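Slide 4. Small plastics at the work table

Start with the problem. At Ekville the loose plastic pieces ended up wherever there was room, and people spent the first minutes of each session looking for them. We had 30 bins on the shelves and most were half full.

What we changed: one basket per table, with holes in the sides so you can see what's in it. Anything that belongs to the task goes in the basket at the end. Lids too.
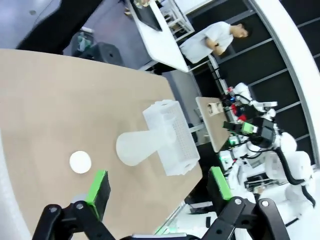 Wide cups and funnels are the awkward ones. They don't stack with the flat pieces and they take up half a basket. At Wollum they go in last, narrow end down. We copied that.

Flat lids get left behind more than anything else. Ask the room if they have the same trouble. Wait for two or three answers.

Cost: 19 baskets, 199 dollars total, bought through Gounder. If someone asks about metal baskets, say we tried 2 and they scratched the tables.

Next slide is the label sheet. Skip it if we're past 30 minutes and go straight to the floor plan.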